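Martha gets a raw deal from preachers. I have sat under a good many sermons on those five verses at the end of Luke 10, and nearly every one has sent me home feeling guilty for having put the potatoes on before church.

You know how it goes. Mary sits at the Lord's feet and listens, Martha bangs about in the kitchen, and when she finally comes out and asks for a bit of help she is told that her sister has chosen the good part. I believe that, of course I do. But I have come to think we hear a scolding where there is mostly tenderness. He says her name twice — "Martha, Martha" — and I can't read that without hearing somebody who is very fond of her.

Look at what she had done already. It was Martha who welcomed him into the house in the first place. Without her there would have been no floor for Mary to sit on! And when their brother dies, in John's Gospel, it is Martha who goes out along the road to meet Jesus, and Martha who says, plain as you like, that she believes he is the Christ. We hear far fewer sermons on that.

What he puts his finger on is the worry. She was "careful and troubled about many things", as my old Bible has it, and I know that feeling very well. My friend Perihan Toprak and I do the food for our Tuesday fellowship, and there have been evenings when I was so taken up with whether the rolls would stretch that I couldn't have told you afterwards what the reading was. Cyril Fairclough once asked me what I'd made of his talk on Ruth, and I went quite pink.

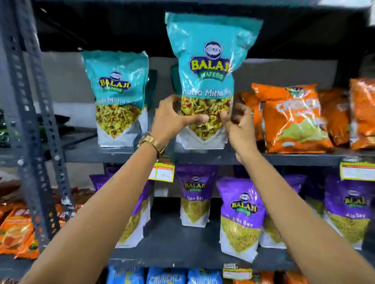

Chatta Mitha Mix from Balaji Wafers, on the snack shelves.

So I still butter the rolls, and I don't mean to stop, whatever anybody preaches at me. But when the reading starts I put the knife down and go and sit by the door with my apron on, and if the tea is late then the tea is late. Dean Bickerstaff grumbled the first time. He has since learnt where we keep the kettle.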